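Subject: Re: [suppliers-tech] Entering for the Trurnville manufacturing award, and what the assessors ask for
To: suppliers-tech list

Replying to the list as two other firms asked me the same thing off it.

On August 11 a.m. or thereabouts, the Yeo works office wrote:

> We are thinking of entering the small manufacturer category at
> Trurnville this year. Turnover is up but we have never entered
> anything before. Three questions.
>
> 1. How much of the form is about money and how much about process?
> 2. Do they want scrap rates by part or for the whole shop?
> 3. Is the site visit a formality?
>
> We make pump housings and valve bodies, 23 staff, one site, no
> night shift at present.

Taking these in order, from our own entry at Genolell last year. We reached the final and did not win.

1. The form is marked out of 100. In our year 60 of those marks were for process and evidence, and the rest was split between growth, staff training and customer references. The growth section is short. It wants three years of turnover and order book, plus a statement of what limited you in each year. We wrote "lead time on castings" for all three and lost marks for it. The feedback said a limit that stays the same for three years needs a note on what was tried.

2. By part family. A figure for the whole shop was sent back to us with a request to break it down. We had inspected 3,689 housings in the period and could give the rejects for each family, split into porosity, bore out of tolerance and handling damage. Handling damage was the largest and we had not known that before we did the sheet. It is worth doing the sheet even if you do not enter.

State how you count a reworked part. We count it once as a reject and once as a pass, and say so in a footnote. Another finalist left reworked parts out altogether, and the assessors put the two sets of figures side by side in the feedback without comment.

If your gauges are calibrated by an outside firm, attach the certificates for the period covered by the figures. Current certificates alone are not enough. We had a gap of one month on a bore gauge and had to explain it in writing.

3. No. Ours took a full morning. They picked a job card from the rack and followed it backwards to the purchase order, then picked a finished part and followed it forwards to the delivery note. The second went well. The first stopped at goods inwards, where the batch number had been written on the packing and the packing had gone in the skip. We now write it on the card.

They also spoke to people on the machines without a manager present. Tell your staff beforehand that this will happen and leave it there. Prepared answers are easy to spot.

Further points not in your list:

The customer references must come from the customer's own address. We used three. Ikatel sent theirs late and it was accepted, but the closing time for the main form is fixed at noon and the upload page is slow in the last hour. Send the form the day before.

The word limit on section 4 includes table captions. It does not include the tables.

Anything you mark as confidential is taken out before the panel sees it, so do not put your best evidence under that heading. We did this with our fixture drawings and then referred to them twice in the main text.

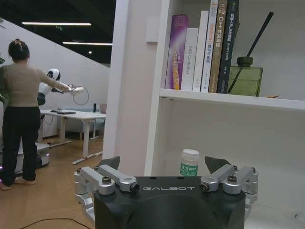
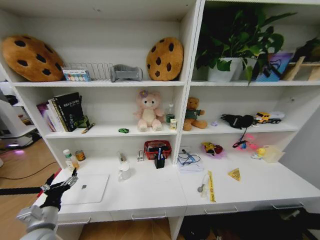 Shelving and desk, same place throughout.
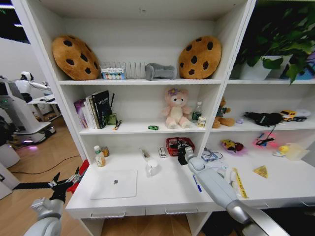
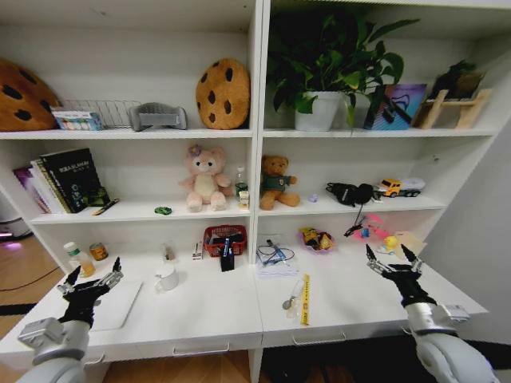

On cost, there is no entry fee for firms under 50 staff. The expense is time. One person spent most of two weeks on ours, and the quality office lost several days pulling inspection records that were still on paper. If your records are already on a system, allow less. If they are in ring binders, start with those and leave the written sections until the figures are settled, or you will write them twice.

On whether it brings in work, I have no firm evidence either way. We had two enquiries which mentioned the award and one of them became an order. It was a repeat of a part we already made for someone else, so the margin was fair and the set-up was done. I would not put it in a forecast.

I can send the blank version of our scrap sheet. It is a plain spreadsheet with one tab per part family and a summary tab. The summary formulas break if you insert a column to the left of the part number, so add new columns at the right-hand end. The reject codes are ours and you will want to replace them with your own. Codes 7 and 8 are both for handling damage, before and after deburring, and should be added together if you only need the one figure.

Can anyone who has entered since the form was changed say whether section 6 still asks for energy use per part? We estimated ours from the main meter and were told that next time it should be measured at the machine.

--
Production engineering, Genolell
suppliers-tech: plain text please, trim your quotes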